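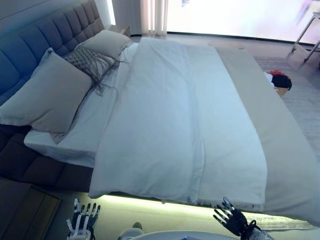 Seven months into my job hunt I had applied for so many positions that I couldn't remember which company was which. A woman called me from a place named Prustell one afternoon, very friendly, and asked what had drawn me to the role. I had no idea what the role was. I was standing in the kitchen with a wet sponge in my hand and I said something about "the team." I did not get a second call.

So this page is household tips, sort of, but for the household of somebody who is looking for work. Most of it is stuff I do at home to keep the whole business from taking over. I'm in the Hiltby area, and there really are jobs out there (my cousin's warehouse has been short of people since March), but getting from the listing to the first day takes a lot of paper, a lot of laundry and more patience than I was born with.

The folder by the phone

After the Prustell disaster I bought a cheap accordion folder and hung it on a hook next to where I charge my phone. Every time I apply for something, I print the listing and write three things across the top in marker: the date I applied, the pay if they gave one, and the name of anybody I talked to. Print it the same day. Listings get taken down all the time, usually right before they call you, and then you've got nothing to look at while they're asking you questions.

Mine goes alphabetically by company. Seema Malhotra, my neighbor, does hers by date and swears by it, but she's a person who remembers dates. If you don't have a printer, the library does, and so do a lot of job centers. Or copy the main points onto an index card, which takes a few minutes and might even help them stick in your head!

Keep one pen in there and tie it to the folder with string. I'm serious about the string.

Interview clothes live together

I used to keep the shirt in one closet, the pants in another and the good shoes wherever I'd kicked them off after the last wedding. Now there's one hanger with the whole outfit on it, shirt under jacket, pants folded over the bar, and a little cloth bag looped around the hook with the belt and socks inside. Shoes sit on the floor right below. When I get home from an interview, I check everything for spots before it goes back. A coffee drip is much easier to get out that evening than two weeks later.

For the shirt, I wash it cool, hang it damp on a wide hanger and button the top button and the third one down. Smooth the collar and the front with your hands while it's still wet and you'll have a lot less ironing to do. If it still needs the iron, start with the collar and cuffs and do the front last, so you aren't wrinkling it again while you wrestle with the sleeves.

Shoes: damp cloth first, let them dry, then a thin layer of polish and an old sock to buff. My uncle used to put on half a can at a time and his pants cuffs always had a black smear. Thin layer!

If you have a dog or cat, put a lint roller in the car and another by the door. The one by the door always runs out.

A lunch you can eat in a parking lot

Sometimes I'd line up two interviews in one day over in Pennington, which saved gas but left me sitting in the car at noon, starving, in my only clean shirt. Things I have learned not to bring: anything with tomato sauce, powdered donuts, egg salad in July. What works for me is a turkey and cheese wrap cut in half with foil around the bottom, an apple already sliced with a squeeze of lemon on it, and plain water. Keep the wrap in a small cooler bag with an ice pack. Tuck a dish towel in your collar like a bib – you look ridiculous and your shirt stays clean.

I also keep a toothbrush in the glove compartment, in one of those travel tubes.

The 15-minute table clear

I don't have a home office. I have a kitchen table, and it collects everything. For a video interview I set the oven timer for 15 minutes and everything goes into a laundry basket, mail and cereal boxes and all, and the basket goes down the hall with the door shut behind it. I'm not sorting anything. Sorting is how you end up reading an old dentist bill with two minutes to go.

Then I wipe the table, put the laptop up on a couple of cookbooks so the camera isn't looking up my nose, and turn the chair so the window is in front of me. If the kitchen echoes, throw a tablecloth or a bath towel over the table. It helps more than you'd think. Tape a note on the front door too, if you've got the kind of doorbell that sets off the dog.

Unplug the fridge? Somebody told me to do that for the hum. Don't. You'll forget to plug it back in and lose all your groceries.

Mornings and the alarm

Getting up was the hardest part once there wasn't a shift to get up for. I put the alarm on the dresser so I have to walk to it, and I set up the coffee maker the night before. Applications get done before lunch, at the table, and after that I close the folder and do something with my hands. I cleaned a lot of grout that winter. Baking soda and water in a paste, old toothbrush, rinse well – my bathroom floor had never looked so good.

I started at Grallora in the spring, in the parts department. The folder's still on its hook, mostly full of takeout menus now, and the pen is still on its string.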